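*February 28, 2020*

# "Sleep on it for a month and then tell me": a bedding seller defends her trade

I went to see Shazia Pirzada because I don't believe in thread count. I also don't believe in cooling fibers, sheets that "breathe," or any mattress that comes with a score out of ten on its own maker's website. She has sold bedding for 26 years, the last few of them under her own label, Virk, out of a narrow shop on the main street in Grelen. I figured that if anybody could talk me out of my bad attitude it would be her. She got part of the way.

She started by agreeing with me, which I have learned to be careful about.

"Thread count is mostly a way of getting you to pay more," she said. "Past a certain point they're twisting thin threads together and counting each one. You get a heavier sheet. You don't get a better one."

So why does it say the number on her own packages?

"Because when I left it off, people put the package down and walked out."

I asked her whether that bothered her. She said it did the first year. I wrote that down and drew a line under it, because I think it explains a good deal about how this business works. The people who know better print the number anyway.

We moved on to color, where I expected less of a fight. Virk sells plain sheets only, mostly greens and browns and a gray that looks like dishwater to me. The catalog claims these shades are "restful." I wanted to know who had measured that.

"I'm not a doctor," Pirzada said. "I like a dull green because it hides the day. You put white on a bed and every crumb looks like an accident. A soft green, you straighten it with your hand and it's made."

That is a fine reason to buy a green sheet. It has nothing to do with rest, and I told her so. She shrugged and said the catalog was written by somebody else.
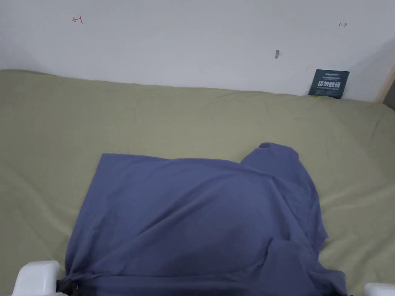
The somebody else is Killian Hervieu, who joined us partway through with a coffee and a bag of fabric scraps. He writes the copy for Virk and for a few other home goods firms, including Grenetti, the towel people. He is a friendly man and he was more open about his job than I expected.

"I never say it helps you sleep," he told me. "I say 'restful.' I say 'made for slow mornings.' Those aren't claims. You can't be wrong about a slow morning."

I said that sounded like a way to promise something without having to deliver it.

"Sure," he said. "But did you ever return a sheet because your morning was too fast?"

I have not. I did once return a pillow that was supposed to line up my spine, and I was told that my spine needed time. I brought this up, and the two of them looked at each other and laughed in a way that made me think they had both heard of the pillow.

The real subject of my visit was a thing called the Unholm method. If you have been lucky enough to miss it, it is a set of rules for the bedroom that has been passed around since last June, first in a booklet and then in a course. You take everything off the walls. You take the furniture out except the bed. You use one sheet and one cover, both plain. You do this for four weeks, and after that you are supposed to sleep like a child. Pirzada hands out the booklet at her counter. She doesn't get paid for it, she says, though I notice that a method calling for new plain sheets can't hurt a shop that sells plain sheets.

"Of course it doesn't hurt," she said. "I put it next to the register. I'm not hiding it."

I asked if she had tried it herself.

"I did the whole four weeks. I slept well. I also quit drinking tea at night and my upstairs neighbor moved away." She thought about it for a second. "I'd say the neighbor was most of it."

This is the problem I have with every one of these programs. People who try them change six other things in the same month, and then they thank the program. Somebody who clears out a bedroom has usually decided to take sleep seriously, and a person who takes sleep seriously goes to bed earlier. Take away the bare room and keep the early bedtime, and I would bet on the same result. I can't prove that. Neither can the booklet prove its side, and the booklet is the one asking for money.

How much money? The full course, with the coaching calls and a visit to your house, runs $3,590. I read that figure aloud at the table. Hervieu, who did not know it, put down his coffee.

"For taking the pictures off the wall?" he said.

"There's a talk, too," said Pirzada.

She was a little defensive after that, and to be fair to her I should give her side at some length. She thinks I'm too hard on people who just want to be told what to do. Most of her customers, she says, come in tired. They have small children or bad shifts or a bad back, and they have read too much. "They've got a list on their phone. Bamboo, linen, weighted, this, that. I've had people close to crying over a pillowcase." What the booklet does, in her view, is give them permission to stop shopping. They buy one set and go home.
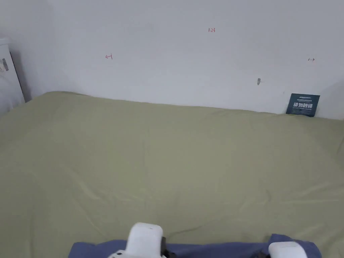
I found that more convincing than anything in the booklet. It doesn't say a thing about whether plain rooms work, but it does explain why the idea sells, and it's kinder than my own explanation, which was that people are easily fooled.

I asked what she would tell a friend who was sleeping badly and had a little money to spend.

"See a doctor if it's gone on a long time. Then look at your mattress. If you roll to the middle, it's done. After that, a sheet that fits." She was firm on this last point. A fitted sheet that is too small for the mattress will pop off a corner at three in the morning, and she thinks more sleep is lost that way than to all the wrong fibers put together. "Measure how deep the mattress is. People measure the top and forget the side. Then they tell me my sheets shrink."

Do her sheets shrink?

"A bit. Wash them before you judge the fit. Warm water, low dryer, take them out while they've still got a little damp in them. Put them on the bed like that and pull."

Does she iron?

"No. Do you?"

I don't. Hervieu does, but only pillowcases, and he would not say why.

We talked for a while about cotton, and I came away believing less than I went in with. Pirzada says that "long staple" means something when it is true and that she can't always tell when it is true. She buys from a mill she has visited and two she hasn't. She sends samples out to be tested when she can afford it. When I asked how often that was, she said not often enough, and asked me to print it. The organic label she trusts more, though she has stopped expecting customers to feel any difference with their hands.

"They rub it and say, oh, you can tell. And I've given them the regular one."

She told me that as a funny story. I said it was a pretty serious one, if you had paid extra for the other kind. She said yes, it was that as well, but there were reasons to buy organic besides how it felt, and the people who bought it mostly knew them.

Before I left she tried to sell me a set. I asked for the cheapest one, and she went and got it without a word of argument, in the gray. I asked her how I would know in a month if it had made any difference to my sleep.

"You won't," she said. "Do you want the bag?"

I took the bag. The booklet was in it.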